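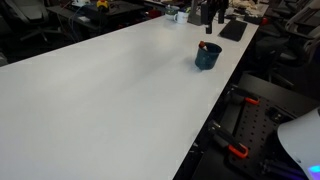
Olham Shared Workroom, minutes of the July meeting

We started at 4:10 because I couldn't find the last set of notes (sorry, all!). Those were approved with no changes.

Long white table. Everybody likes it, everybody leaves mugs on it. I said I'd put up with one mug by the near end but the one at the far end, plus the little bowl, need to go back to the kitchen by closing. Agreed, after more talk than mugs deserve. The dark teal one stays out until its owner claims it, and please, whatever is sticking out of it goes with it.

The crumpled cream stuff at the far end: cloth or packaging, we couldn't agree. Gredau will sort it before the next meeting.

Chairs. The black mesh ones keep drifting. Borar wants 2 more and Sangkhawat says we have plenty, so we left it there.

Blue cables under the dark desk. I'm asking for ties and a proper tray, and we okayed $300 for it. The balance before that was $3,558, so we're fine!

Coat hooks were put off again.

Closed at 5:05. Next time I'm bringing the good cookies.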